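Camp stretcher or self-inflating mat for a bad back?

nokwood_ridge
Looking at replacing my old foam roll before November. We do 5 nights at a time at Flitley, car camping, so weight doesn't bother me much. I've narrowed it to the Clarnis stretcher or a thick self-inflating mat. Lower back is not what it was. I'm 1.8 m and a side sleeper. What are people using?

Laimutė Siliņa
Stretcher, every time. I've had the Clarnis for 7 seasons and the only thing I've replaced is one of the rubber feet. Getting up off the ground in the morning is half the problem with a crook back, and a mat does nothing for that. Mine cost some $600 less than the hospital bed my physio joked about.
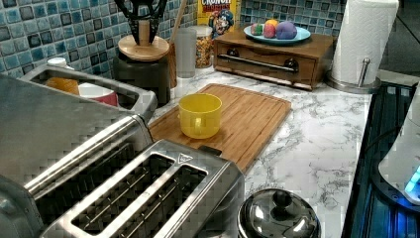 The end bar is a pain to get in the first few times. Put it in before you open the legs fully and lean your knee on the middle of the fabric. It loosens up after a weekend.

dustyswag
Disagree. Stretchers are cold. You've got air moving under you all night, and at Flitley in November it can still get down near freezing before dawn. I sold mine and went to a mat and haven't looked back. They also sag in the middle, and for a side sleeper that's murder on the hips.

Laimutė Siliņa
They sag if you buy one with a cheap cover. And you put a closed-cell mat on top for the cold, same as you would anywhere.

dustyswag
So now he's buying a stretcher and a mat.

Chin-lung Fung
He's already got the foam roll. That'd do on top.

I've owned both. The stretcher is better for getting in and out and for keeping gear underneath. The mat is better for sleeping on your side. Check your tent too. My Zariņš three-person has sloping walls and with the stretcher in it my feet were against the fly, so I woke up with a damp sleeping bag.

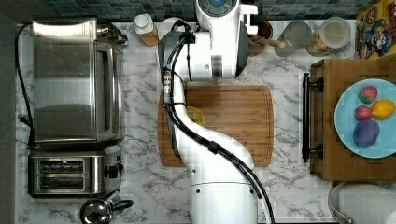 The other thing is the legs. If yours has the narrow U-shaped ones, put a square of old carpet under each so they don't go through the floor. Packed up, the stretcher is 700 mm longer than the mat, so measure your boot before you order.

nokwood_ridge
Thanks all. Tent is a cabin style with straight walls, so no worries there. Hadn't thought about using the foam roll on top. Does the Clarnis creak when you roll over? My wife is a light sleeper.

Laimutė Siliņa
A bit at the joints. Candle wax on the ends of the bars fixes it.

dustyswag
Mats don't creak.

nokwood_ridge
Leaning towards the stretcher. I'll lie on one in the shop first and see how the hips go.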